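Paid Hours for the Teacher Who Helps the New Teacher

Every September the school where I work, on Kokgate, receives new teachers, and every September the same thing happens with them. They get a key, a password and a thick folder. Then somebody points to an older colleague and says: ask her if you have a question. The older colleague smiles, but she has 29 pupils waiting and no free hour until the afternoon.

I have been this older colleague many times. I have also been the new one, in a country whose language I learned as an adult, so I know how it feels to carry a question the whole day and then take it home again.
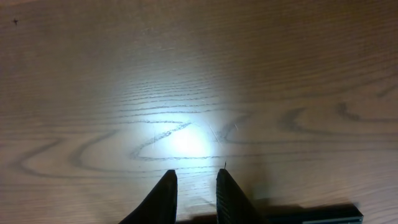
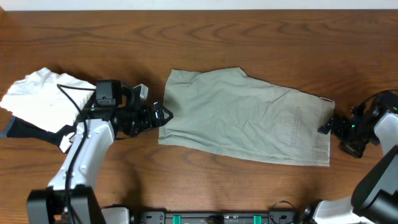 A wooden tabletop, and shorts laid out on a wooden tabletop.

My opinion is simple. Mentoring is work, and work should have hours in the timetable and money in the contract. Our local union branch is discussing its demands for the next agreement, and I am sorry to see that mentoring stands almost at the bottom of the paper. Above it there are parking, the price of lunch and the new report software, Pringle, which we all complain about. I complain about it too. But a bad program costs me one evening in a month, and a lonely first year can cost us a teacher.

In the Leserberg district, where I worked before, mentors got one hour each week with no class. It was a small thing, and it changed very much. I sat in the back of my colleague's lesson, and afterwards we drank tea and talked about it while we still remembered the details. She told me that the slow boy by the window was not slow, he could not see the board. I would like to say that I had noticed it first, but it was she. The help went in both directions, and I think the people who make budgets do not understand this part.

I hear three arguments against my idea. The first is that good colleagues help anyway. Yes, they do, and for this reason it is easy not to pay them. The second is that the district already bought an online course from Vindau, with 99 short films for beginning teachers. I have watched many of them. Some are good, especially those about talking with parents. But a film can not tell you which door you must knock on when a child is crying in the corridor at our school.

The third argument is money, and I take it more seriously. The branch has calculated that one mentor would cost the district 3526 dollars in a year, if the free hour is covered by a substitute. The district offers a single payment of about 2000 dollars and no hour. Many members want to accept this. I understand them – rent is high, and money in the hand is pleasant. Still, I would vote for the hour. With the payment I will be a little richer and just as busy, and the new teacher will again meet me only at the copy machine.

There is also a question about who becomes a mentor. Today it is usually the person whose classroom is nearest. I would prefer that colleagues can apply, that they get two days of training before the school year, and that a new teacher may change the mentor without giving a reason. The mentor should never write the evaluation. If I must judge you in spring, you will not tell me in autumn that you are lost.

The members' meeting is after the spring break, and the order of the demands can still be changed there. I will ask for mentoring to be moved up to second place, directly after salary. I hope that some younger colleagues will come and speak also, even if their voice shakes a little – mine does it every time.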